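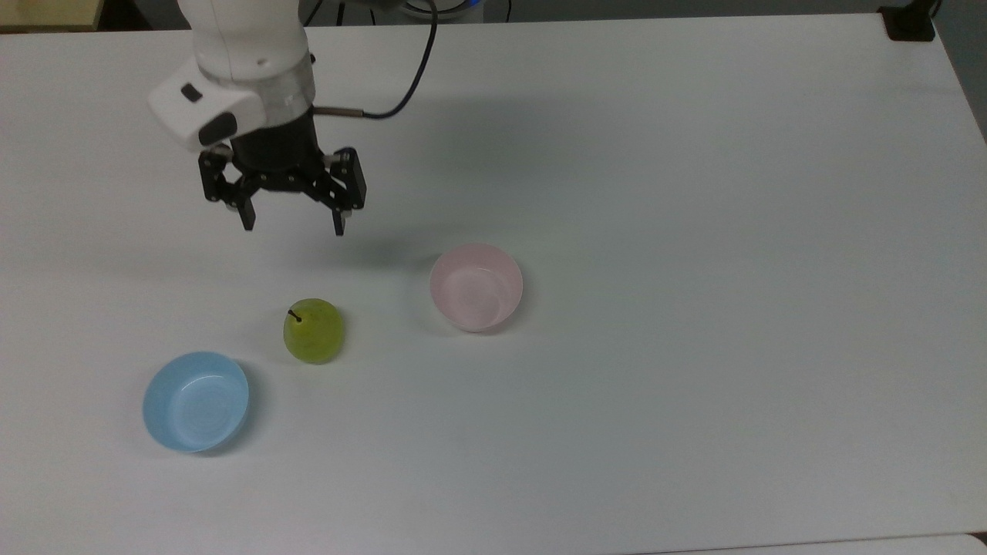 Grimar Tables

Home | Tables | Delivery | Care | FAQ | Contact

Filed under: Help / Before and after you order

How long does the delivery take?
Tables which are in stock leave our warehouse in Astovden within two working days. For the Vorkia extending table please count with a longer time, as we make the top after your order.

Does the table come assembled?
No. The top and the legs come in separate boxes. You need one hex key, and it is in the box with the legs. Please do the assembly on a blanket, with the top face down, and ask a second person to help you turn it over.

How heavy is the Voyle table?
The large size weighs 58 kg with the legs. The driver brings it to your front door. If you live on a higher floor, you can add the carrying service at checkout.

How do I clean a white top?
Use a soft cloth, warm water and a little dish soap, then dry it. Coffee and red wine should be wiped the same day. Do not use scouring powder - it makes the surface dull and we cannot repair this.

Can I put a hot pot on it?
Please use a trivet always. Heat marks are not covered by the warranty.

My table is not stable. What can I do?
First check that every leg bolt is tight. After this, turn the small foot under each leg until the table stands well.

Can I return it?
Yes, if it is not used and you still have the boxes. Write to us first, and we will send you the return form.

Related questions
Choosing a table for a small kitchen
Replacement feet and bolts
Delivery outside Astovden
How to store the extension leaf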